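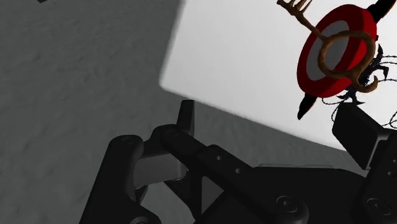 The Skarkeo 47 is a dry-film pivot lubricant for small hinges, linkages and folding hardware. It is supplied as a liquid in a 47 ml bottle with a needle tip and sets to a thin gray film that does not attract dust. Typical uses are camera tripods, desk lamps, music stands and window stays. On a linkage with a round pivot joint and a small circular fastener, like the one on the curved black finger at left, apply one drop at the edge of the fastener and work the joint through its full travel. Matte black finishes should be wiped within 7 minutes, as the dried film shows as a pale ring.

Coverage and service life
One bottle treats up to 1,000 joints at one drop each. In Flitden bench tests, a steel pin in a brass bushing ran 3,462 cycles before torque rose above the starting value. Pins with visible rust gave shorter results and should be cleaned first.

Surfaces
Suitable for steel, brass, aluminum and nylon. Do not use on clear plastics or natural rubber. Test painted parts on a hidden area – some older enamels soften.

Storage
Keep the cap on and the bottle upright. Shake before use. If the needle clogs, clear it with the wire supplied – do not cut the tip.

Ordering
Single bottles and trays are stocked by Zamow. Spare needle tips are sold separately. The February batch has a new cap and fits the same wall rack as before.

This site uses cookies to remember your basket and region. Accept all | Manage settings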